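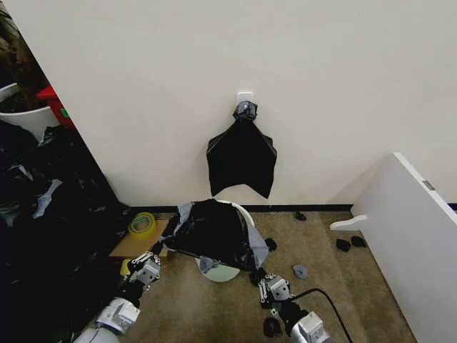 A black trash bag on an adhesive hook, with a small round bin on the floor below.

Grasmont stopped charging a flat fee for trash last July. Households now buy town bags, and the price of the bag covers pickup. Anything left at the curb in another bag stays there.

Bags come in two sizes, 15 gallons and 32 gallons, and both are sold at the hardware store and at the town office. Recycling is still free. The change covers 781 homes inside the town line. Farms on the Tratley road have their own dumpsters and were left out. 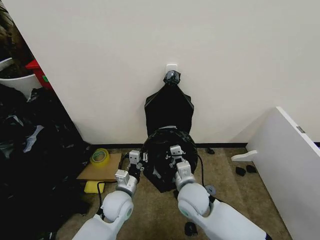

A knotted bag over a lined black bin.

The old contract with Bestbridge, the hauler, was priced by weight, and the bill to the town had gone up four years in a row. The flat fee hid that from most people. A retired couple with one small bag paid the same as a house that filled three cans.

In the first months the trucks carried less, and the recycling center had to add Saturday hours. Food scraps were harder. The town ordered 1000 countertop pails and gave them out at the fire station, but many went home with people who already had a compost pile. Apartment tenants, who throw out more food with their trash, were slower to sign up. Two buildings on Baluyot Street still have no place to put a scrap cart.
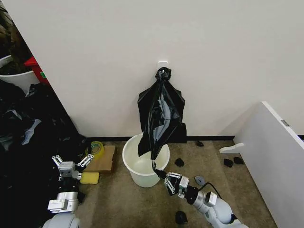 Black plastic bag and white bucket.

Dumping was the main worry before the vote. The road crew found more bags than usual in the ditches through the fall, then fewer once the snow came. The select board will go over the bag prices again on March 15, 2021, and a third, smaller size is on the agenda.
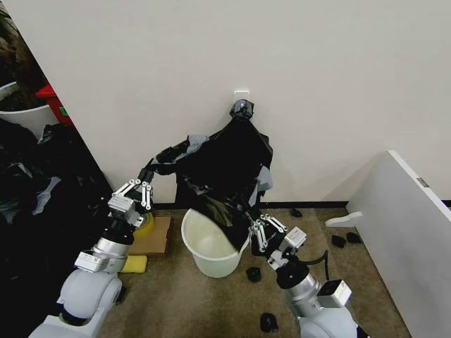
One reader wrote in to say that the small bag is still too big for a person living alone, and that in warm weather it has to go out half full anyway. She would like to see the new size priced low enough to use every week.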